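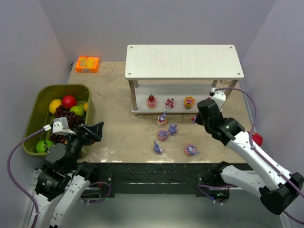 Grapes, apple and a lemony one in the green bin

How do you get wax fruit grime off without wrecking the color?

Posted by harnitz_attic, 1 Nov 2021

I picked up 24 pieces of old display fruit at the flea market in Harnitz back in July and they've got that sticky, dusty film all over. Some are wax for sure, a few might be plastic. I tried a damp cloth on one pear and it just smeared. I'd like them decent enough for a bowl on the sideboard. Is dish soap OK or am I going to ruin them?

pipandpeel
Dish soap is fine, just keep the water cool! I use one drop in a bowl and a soft makeup brush, then pat dry with an old T-shirt. Go easy on anything with a painted blush – that's usually sitting right on the surface and it comes off on the cloth (ask me about my peaches). Test the bottom of each piece first. For the grapes I do one at a time with a cotton swab, and yes, it took me 60 minutes for one bunch.

Vollmont Thrifter
just stick them in the dishwasher, mine were fine

pipandpeel
Please don't do that with the wax ones!! Plastic maybe, top rack, but I wouldn't risk it with old paint. Oh, and harnitz_attic, if the stickiness comes back after a week or so, it may be the plastic itself breaking down. I had 8 lemons do that and cornstarch on a dry brush helped for a while.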